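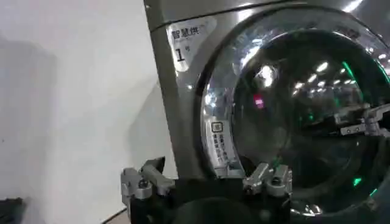 ## Lista de revisión previa a visita comercial – zona Tanguy

Versión de noviembre. Se rellena antes de salir y se completa al volver. Marcar **S** (sí), **N** (no) o **NP** (no procede). Todo N lleva comentario.

Cuenta visitada: Trornska, lavanderías y residencias
Producto presentado: Flundo, contrato de suministro y mantenimiento
Propuesta en competencia: Kutby

### A. Preparación de la cuenta

- [x] **A1. Historial de pedidos revisado.** S
- [x] **A2. Incidencias abiertas consultadas con posventa.** S
 Comentario: quedaban 3 abiertas. Dos son de facturación y se cerraron antes de la visita. La tercera es una entrega incompleta y el cliente la iba a sacar de todos modos, así que se llevó la respuesta por escrito.
- [ ] **A3. Persona que decide identificada y confirmada.** N
 Comentario: en la ficha consta el responsable de compras, pero el contrato lo firma dirección. Corregir la ficha. Es la segunda vez que pasa en esta zona.
- [x] **A4. Oferta vigente y con precios de la tarifa actual.** S
- [ ] **A5. Argumentario frente a Kutby leído.** N
 Comentario: el documento del archivo compartido compara con una tarifa anterior. No usarlo hasta que se actualice.

### B. Presencia y material

- [x] **B1. Ropa adecuada al lugar de la visita.** S
 Comentario: hubo recorrido por la sala de máquinas. Calzado cerrado obligatorio, el cliente lo avisa en la entrada.
- [x] **B2. Presentación probada en el mismo equipo que se va a usar.** S
- [x] **B3. Copia en papel de la oferta, una por asistente.** S
 Comentario: faltó una. Se sumó alguien de administración sin previo aviso. Llevar siempre dos de más.
- [ ] **B4. Descanso mínimo antes de una presentación larga.** N
 Comentario: se llegó con 360 kilómetros hechos esa misma mañana y la reunión empezó a las 9:30. Se notó en la parte de preguntas. Para cuentas de este tamaño hay que dormir en destino, aunque suba la nota de gastos.
- [x] **B5. Teléfono en silencio y fuera de la mesa.** S

### C. Seguridad y conducta en las instalaciones del cliente

- [x] **C1. Registro en recepción y tarjeta visible.** S
- [x] **C2. Salidas de emergencia localizadas al entrar.** S
- [x] **C3. No se toca ni se abre maquinaria del cliente sin permiso.** S
- [x] **C4. Pasos y zonas de carga libres de maletines y muestras.** S
 Comentario: las muestras se dejaron primero junto a la puerta de carga. Las retiramos al pedirlo el encargado. Preguntar dónde dejarlas antes de descargar el coche.
- [ ] **C5. Permiso para fotos solicitado por escrito.** N
 Comentario: se pidió de palabra y se concedió. La norma interna exige correo. Enviado después.

### D. Desarrollo de la reunión

- [x] **D1. Objetivo de la visita dicho en los primeros minutos.** S
- [ ] **D2. El cliente habla más que el comercial.** N
 Comentario: la reunión duró 70 minutos y la presentación ocupó 47. Demasiado. Las diapositivas de historia de la empresa se pueden quitar enteras.
- [x] **D3. Objeciones anotadas con las palabras del cliente.** S
 Comentario: la principal es el plazo de preaviso para cancelar. El precio salió una vez y no insistieron.
- [x] **D4. Ninguna crítica directa al competidor.** S
 Comentario: preguntaron por Kutby dos veces. Se contestó solo con lo que incluye Flundo.
- [ ] **D5. Siguiente paso acordado, con responsable y plazo.** N
 Comentario: quedó en «os decimos algo». No sirve. Llamar para fijar fecha con dirección.
- [x] **D6. No se prometen descuentos ni plazos sin autorización.** S

### E. Cierre y seguimiento

- [x] **E1. Correo de resumen enviado en el mismo día.** S
- [x] **E2. Ficha de la cuenta actualizada.** S, salvo lo indicado en A3.
- [ ] **E3. Muestras recogidas o entrega firmada.** N
 Comentario: se dejaron sin albarán. Pedir firma escaneada.
- [ ] **E4. Gastos presentados.** N
 Comentario: falta el justificante del aparcamiento.

### Observaciones del revisor

La preparación de la parte técnica es buena y el cliente lo reconoció. Lo flojo está en A3 y D5, y las dos cosas van juntas: si no está en la sala quien firma, es difícil salir con una fecha.

Con D2 hay que hacer algo antes de la próxima visita. Propuesta: presentación de doce diapositivas como máximo y las preguntas desde la tercera.

El punto B4 se ha marcado N en otras hojas de la zona Tanguy. Se pasa a la dirección comercial junto con el coste de una noche de hotel.

### Acciones pendientes

| Punto | Acción | Responsable | Estado |
|---|---|---|---|
| A3 | Corregir persona que decide | Comercial de zona | Abierto |
| A5 | Actualizar comparativa con Kutby | Marketing | Abierto |
| C5 | Correo de permiso para fotos | Comercial de zona | Cerrado |
| D5 | Llamada para fijar reunión con dirección | Comercial de zona | Abierto |
| E3 | Albarán de muestras firmado | Administración | Abierto |

La hoja se archiva en la carpeta de la cuenta. Los puntos abiertos se copian en la hoja de la siguiente visita.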